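The Basin on the Table
By Natália Cardoso
May 11, 2022

Most kitchens in Cerkesdale are small, and the apartments above the old Dizon shoe store are smaller than most. Marama Pomare has lived in one of them long enough to have opinions about dish racks. She doesn't own one. She washes up in a plastic basin and sorts the table things on a tray.

A pink basin, black chopsticks and a surface marked off in squares.
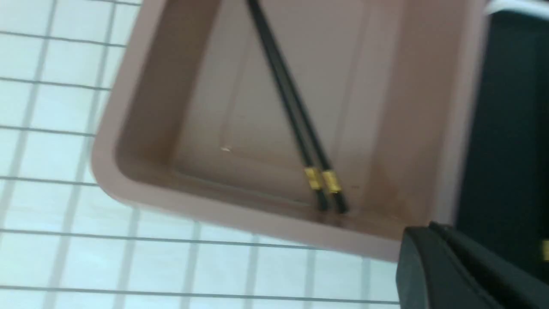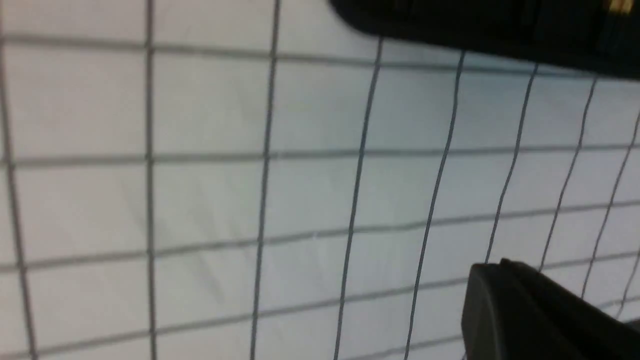
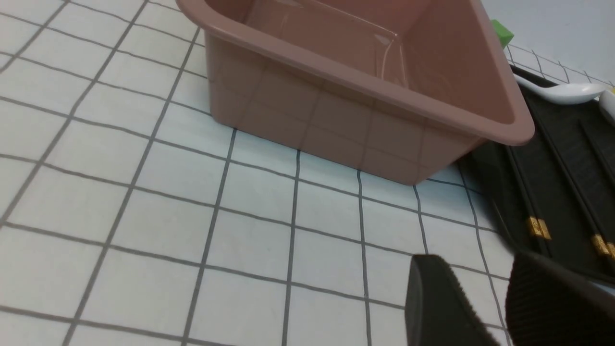
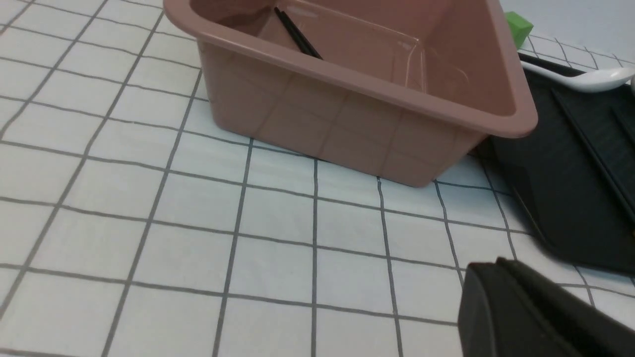 Pomare learned the method from her neighbor Shengli Lu, who ran a noodle counter in Mitmont for years and washed up by hand every night. Lu's rule is that chopsticks go in first and come out first. They are light, they roll, and a pair that gets split up can take all evening to find again. He lines them up with the tips together, rubs them lengthwise with a soft sponge and rinses them under the tap.

Spoons are next. A ceramic soup spoon chips at the lip if it knocks against another one, so Lu washes each by itself and sets it down before picking up the next. Bowls come last, when the water is already cloudy. He changes it then.

A basin costs $5 at the Huton hardware store on the main street. Cameron Hoani, who manages the store, stocks three sizes and sells mostly the middle one. The big one holds more but is hard to carry full, and customers bring it back. He told me to look at the rim before anything else. A thick, rounded rim is easier on the hands, and a thin one bends when the basin is lifted.

Trays are more of an argument. Pomare likes grooves, which keep chopsticks from rolling off. Lu prefers a flat one with a cloth on it because grooves collect crumbs and have to be scrubbed. They have discussed this since April.

Nikau Rutherford, downstairs, has a dishwasher. He paid $60 to have it repaired this spring and still washes his chopsticks by hand, after the lower rack let two of them through to the heating element.

Pomare dries everything with a cotton towel and puts the chopsticks away in a drawer, in pairs. The basin goes under the sink, upside down.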